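Was kostet ein Roboter, der Betten machen lernt? Unser Besuch in Kuketcombe

Zwei Stunden Zug, einmal umsteigen, Kaffee verschüttet, und dann standen wir vor der Tür.

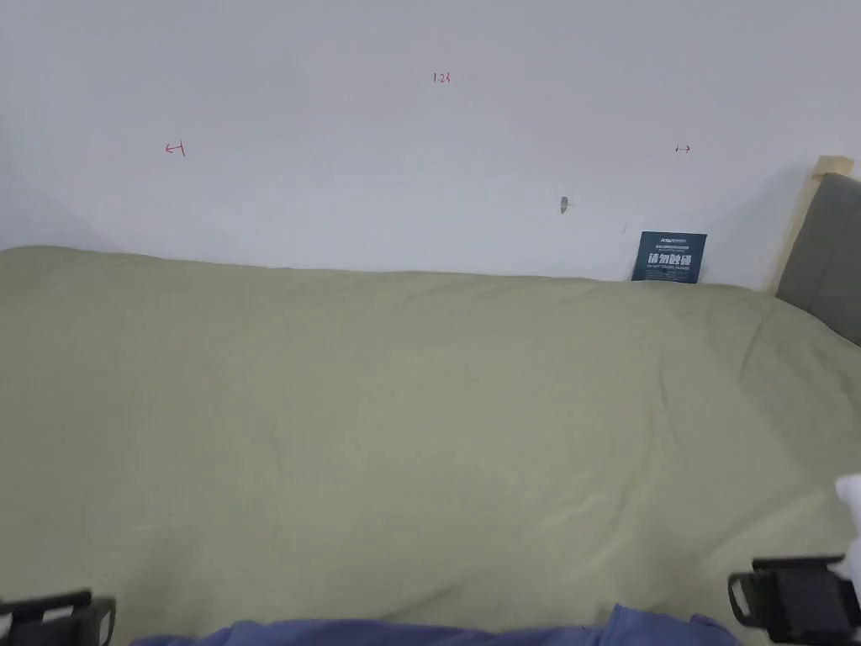 Grünes Laken, blaues Kärtchen mit „请勿触碰“ (bitte nicht berühren) und die 1.23 an der Wand.

Ich muss kurz ausholen, für alle, die hier neu mitlesen: Wir haben eine Pension mit 30 Zimmern, und ich bin bei uns diejenige, die sich um Anschaffungen kümmert. Also Waschmaschinen, Matratzen, der Wagen für die Wäsche, der immer nach links zieht. Seit letztem Winter liegt bei mir ein Zettel mit der Überschrift „Automatisierung???“ (drei Fragezeichen, ja), und als Kadir Yurt aus unserem Einkaufsverbund fragte, wer mit zum Besuchstag bei Julton kommt, habe ich schneller zugesagt, als ich im Kalender nachsehen konnte.

Julton sitzt in einem ehemaligen Möbelhaus am Rand von Kuketcombe. Drinnen haben sie Musterzimmer aufgebaut, richtig mit Wänden und Betten, und darin nehmen sie Handgriffe auf. Eine Person führt einen Greifer von Hand, zwei schwarze Finger, und macht damit, was man im Zimmer eben so macht: Laken ziehen, Falten glattstreichen, Kissen zurechtrücken. Aus den Aufnahmen soll später ein Roboter lernen. Ich hatte ehrlich gesagt mit einem blitzenden Arm gerechnet, der mir ein Hotelbett mit Knick in der Tagesdecke hinlegt. Stattdessen stand ich vor einem Bett mit salbeigrünem Laken, das an der Wand entlang noch ein bisschen knautschte, und fühlte mich sofort wie zu Hause.

Geführt hat uns Keisha Ruiz-Ortega, die dort die Planung macht und auf jede Frage sofort eine Zahl oder ein „weiß ich nicht“ hatte. Sehr angenehm! Über die kleinen roten und dunklen Pfeile an der Wand und die 1.23 habe ich den halben Nachmittag gerätselt und dann vergessen zu fragen. Kadir tippt auf Meter, ich enthalte mich.

Jetzt aber zum Geld, deswegen sind wir ja hingefahren.

Ein Greifer zum Führen von Hand, wie er in den Musterzimmern benutzt wird, kostet in der Ausführung, die man uns angeboten hat, 1.610 Euro. Das klang für mich zuerst fast nach einem Schnäppchen, unsere letzte Heißmangel war deutlich teurer. Nur: Damit macht noch kein Roboter irgendein Bett. Mit dem Ding kann man in den eigenen Zimmern aufnehmen, wie die Arbeit bei uns geht, und Julton würde damit weiterarbeiten. Dazu kommt eine Pauschale von 212 Euro im Monat für Speicherplatz und Auswertung, Mindestlaufzeit ein Jahr. Und dann braucht man natürlich einen Menschen, der das macht, in bezahlten Stunden, und zwar einen, der Betten machen kann. Diese Position stand auf dem Angebot gar nicht drauf. Kadir hat sie mit Kugelschreiber druntergeschrieben und zweimal unterstrichen.

Was der fertige Roboter einmal kosten soll, wollte uns keiner sagen. Keisha meinte, sie würde im Moment jedem Haus unserer Größe raten, dafür noch keine Summe einzusetzen und lieber einen Posten für Vorarbeiten zu planen. Fand ich fair, auch wenn mein Zettel dadurch nicht kürzer geworden ist.

Ein paar Sachen habe ich mir noch aufgeschrieben, etwas durcheinander:

Die Greiferfinger sind Verschleißteile. Ein Ersatzpaar gleich mitbestellen, die Lieferzeit liegt laut Keisha gern mal über dem, was man aushält.

Spannbettlaken und glatte Laken gelten als zwei verschiedene Aufgaben. Wir haben beides im Haus, je nach Stockwerk (fragt nicht, das hat mein Vorgänger so gekauft). Bevor wir also irgendetwas mit Automatisierung anfangen, müssten wir wohl erst einmal die Bettwäsche vereinheitlichen, und das ist noch mal ein eigener Posten, den ich nicht auf dem Schirm hatte.

Platz ums Bett! Bei uns stehen in den kleinen Zimmern die Betten mit der Längsseite an der Wand. Für eine Person mit Greifer in der Hand geht das, man setzt sich halt dazu. Für ein Gerät auf Rollen müsste man umräumen oder die kleinen Zimmer ganz auslassen.

Und: Versicherung anrufen, bevor man irgendetwas unterschreibt. Kadir hat da mit einem Staubsaugerroboter im Haus Clultmont schon was erlebt, das erzählt er euch beim nächsten Stammtisch bestimmt selbst.

Zum Vergleich hatten wir übrigens noch das Angebot von McGrath in der Tasche, die nur vermieten und keine Aufnahmen im eigenen Haus verlangen. Klingt bequemer, aber dafür bekommt man auch ein Standardprogramm und muss seine Zimmer danach richten. Ich habe Keisha gefragt, was sie davon hält, und sie hat sehr höflich gelächelt und uns Kekse angeboten. Die Kekse waren gut.

Wie geht es weiter? Im Dezember ist bei uns Haushaltsrunde, da werde ich einen Greifer und das eine Jahr Pauschale vorschlagen, dazu Stunden für 2 Leute aus der Hausdame-Schicht, damit es nicht an einer Person hängt. Den Roboter selbst lasse ich draußen. Kadir will es für sein Haus umgekehrt machen und erst mal abwarten, was bei uns rauskommt, der Schlaufuchs.

Wer selbst hinfahren möchte: Man muss sich anmelden, am besten über den Verbund, und der Rundgang dauert einen guten Nachmittag. Parkplätze gibt es hinter dem Gebäude, die Einfahrt haben allerdings die anderen aus unserer Gruppe erst beim dritten Anlauf gefunden. Das Angebot schicke ich euch auf Wunsch gern zu, meldet euch einfach unten in den Kommentaren.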